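Print this article
E-mail this article

Against the long strip

The six-way power strip is the default purchase for any desk, and I think it is usually the wrong one. It encourages a layout in which every plug goes into one row, whatever it feeds and however often it is pulled out.

My own preference is to split the load by habit. Permanent items go on a long strip. Anything unplugged daily goes on a short one, set behind it or to the side. Colour helps, provided the outlet itself carries it. A label on the cable end is hidden as soon as three cables cross.

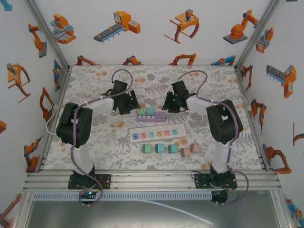
Manuela Marchetti objects that two strips mean two leads back to the wall, and that most rooms have one socket within reach. She would keep the single strip and be stricter about what is allowed on it.

The objection is fair on leads. It fails on cube plugs. A cube adaptor is wider than the plug the outlet spacing was drawn for, and on a tightly pitched strip it can take two places. When I fitted out the back office at Tullora I put seven small adaptors on one six-way strip and an extension, and spent the rest of April moving them about. The Gisov strip we replaced it with was 257 mm long; the Erport was 247 mm. Ten millimetres decided whether the end adaptor seated properly.

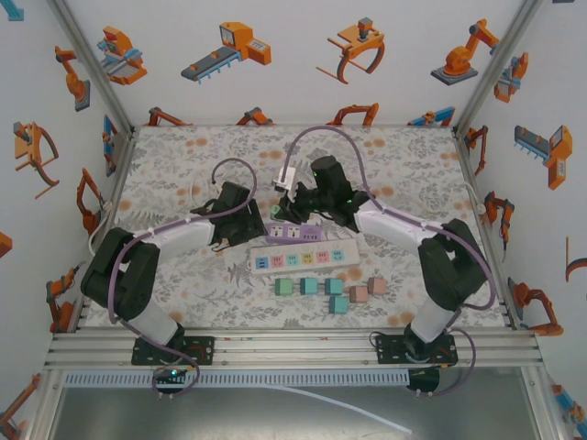 2 min read

Cable length is the other neglected figure. Suppliers quote it as a benefit, and buyers take the longer lead to be safe. For a strip standing on the desk, around 700 mm from device to outlet is enough in most cases. Beyond that the surplus has to lie somewhere, and it generally lies across the working surface. 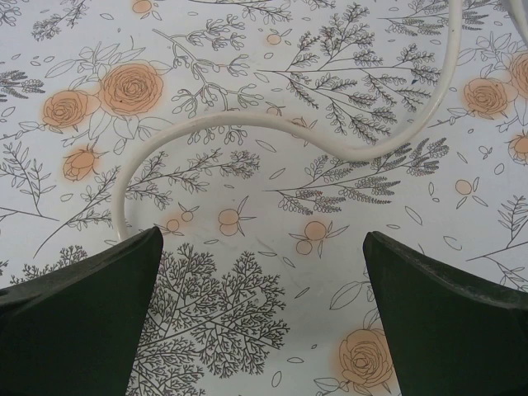
Tying the surplus up is a partial remedy. A tight bundle strains the sheath at the bend and must be undone whenever the device moves. Mykhailiuk sells its leads in short steps — a dull catalogue, but the right one. I would buy the lead last, once the strip is in position and the distance has been measured.

Print this article
E-mail this article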